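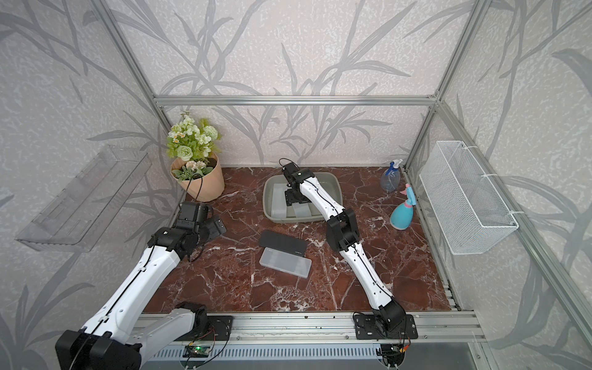 Wie bringt man zwei Roboterarmen bei, gemeinsam eine Schale aus- und einzuräumen? Man führt die Bewegung viele Male vor, zeichnet sie auf und trainiert damit ein Modell, das sie anschließend selbst ausführt.

Artikel drucken
Artikel per E-Mail versenden

Im Projektkurs Sidside wird genau das geübt. Der Kurs läuft über zwei Halbjahre und endet im August mit einer Vorführung vor den Prüfern. Bis dahin sollen 463 gültige Vorführungen einer einzigen Aufgabe vorliegen: flache Kästen greifen, in die Schale legen, wieder herausnehmen und auf dem Tisch absetzen. Was an der Aufgabe einfach klingt, ist messtechnisch unangenehm. Die Kästen sind flach, die Finger müssen dicht über der Tischplatte schließen, und schon eine kleine Abweichung in der Höhe führt zum Fehlgriff.

Die Leitung hat Sofia Zervas. Sie hat den Ablauf in Episoden zerlegt, die einzeln aufgezeichnet und bewertet werden. Eine Episode beginnt mit einer festgelegten Ausgangshaltung beider Arme und endet, sobald die Greifer wieder frei stehen. Bricht jemand ab, wird die Aufnahme verworfen - auch dann, wenn der erste Teil sauber war.

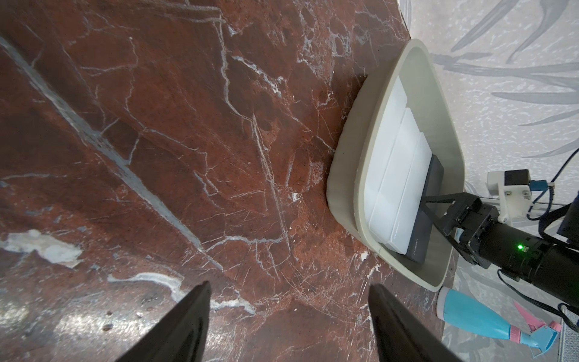

Für die Bewertung gilt ein Bogen mit 7 Kriterien, den der Kurs im ersten Halbjahr selbst entwickelt hat. Gewertet werden unter anderem der Abstand der Arme zueinander, die Zahl der Nachgriffe und der Kontakt mit dem Schalenrand. Jede Gruppe prüft die Aufnahmen einer anderen Gruppe. Bei abweichenden Urteilen entscheidet Zervas, was bisher selten nötig war.

Die Software zur Verwaltung der Episoden heißt Nevov und stammt aus dem Vorgängerkurs. Sie legt Gelenkwinkel und Kamerabilder mit gemeinsamem Zeitstempel ab. Im Frühjahr zeigte sich ein Versatz zwischen den Datenströmen, der erst beim Abspielen auffiel: Der Greifer schloss im Bild später als in der Gelenkkurve. Die betroffenen Aufnahmen wurden gelöscht und neu eingespielt.

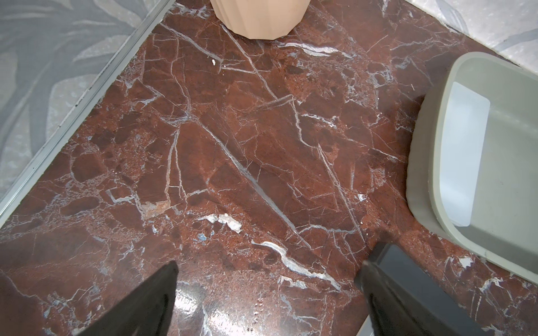

Schalenartiges Objekt und Greiferfinger auf der gemaserten Arbeitsfläche. Foto: Projektkurs Sidside

Trainiert wird nachts auf einem Rechner, den die Firma Wekbridge dem Kurs überlässt. Das aktuelle Modell trägt den Namen Kanaan. Im letzten Testlauf vom Juni 2023 waren 10 Versuche angesetzt, gewertet wurde nur der vollständige Durchgang. Die häufigste Fehlerart war ein zu früh geöffneter Greifer über der Schale. Der Kurs will deshalb mehr Vorführungen mit langsamem Absetzen aufnehmen und die Startpositionen der Kästen stärker variieren. 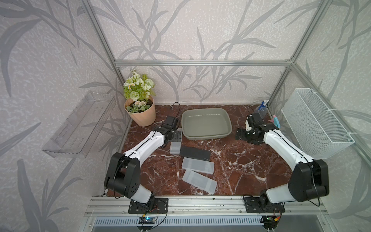 Khalil Boutros hält die Variation der Startpositionen für überbewertet. Solange die Gruppen unterschiedlich schnell führen, sagt er, lerne das Modell vor allem einen Mittelwert aus verschiedenen Handschriften, und den könne kein zusätzlicher Datensatz ausgleichen. Er plädiert für eine feste Taktvorgabe je Teilbewegung. Zervas will beide Varianten mit gleicher Episodenzahl vergleichen lassen.

Artikel drucken
Artikel per E-Mail versenden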